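Best way to get a power strip off the floor in a rental?

Posted 2024-03-04 by dreltero70

I can't drill, and I'm so tired of crawling under my desk! Any ideas?

koskitchen
Hooks! I love mine. Wipe the wall with rubbing alcohol, let it dry, then press hard for 30 seconds.
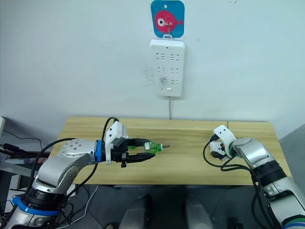
Power strip hanging from a fish hook plate

Check the weight limit too, and don't let the cord pull on it.

goreo_100
velcro under the desk, works great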